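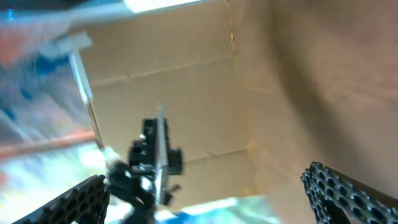
Workshop > Shared Bench > Inspection Sheets

July – bench maintainer, Holtirberg workshop

Two-arm bench: pre-run inspection with comments

Complete before servo power is switched on. Mark each line OK, FIX or N/A. A FIX in section 1 or 2 stops the run.

1. Power and stop

1.1 Stop button latches and drops both arms. OK. The large arm sags when power is lost, so park it low before testing.
1.2 Supply fuse matches the label. OK.
1.3 Wall cord has no cuts and is not under a base. OK.
1.4 Hour counter noted. 2,743 at check. Gearbox grease is due at 3,000.

2. Arms and mounts

2.1 Base clamps tight, no rocking by hand. FIX, then OK. One clamp on the Tsai mount took a quarter turn.
2.2 Motor bus connectors fully seated. OK.
2.3 Joint limits in software match the sheet on the wall. OK. Limits were last edited on the small arm only.
2.4 Cable clips hold through full wrist travel. FIX. Move the wrist by hand, power off, and watch the slack at both ends of travel.
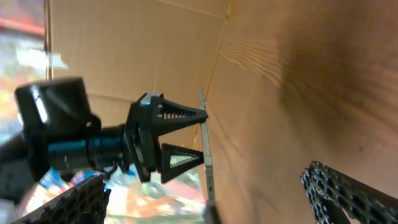
2.5 Finger screws checked with the short driver. OK. Do not use thread lock on printed parts – it cracked the previous set.

3. Grippers

3.1 Jaws close evenly, no skew. OK.
3.2 Grip current limit set to 3 on the Kusano controller scale. OK. It was found at 9 on Saturday. Reset and saved.
3.3 Perforated parts free of cracks between holes. OK. Check with a flashlight from behind.
3.4 Wrist camera lens wiped, bracket tight. OK. 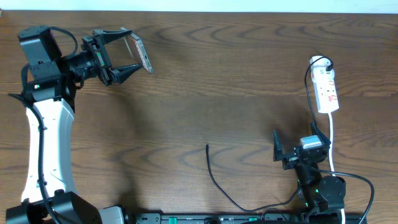 3.5 Any item with a battery gets the low grip setting. Reject it if the case is swollen or dented.

4. Work area

4.1 Loose leads routed outside the sweep of either arm. FIX. Reroute before the first motion test.
4.2 Cardboard walls do not shift when pushed. OK.
4.3 One operator at the stop button during motion. Required.

Open items: 2.4 and 4.1. Replacement clips are on order from Dudthorpe. Tape is acceptable for slow moves only.

This site uses cookies to remember your settings. Accept | Manage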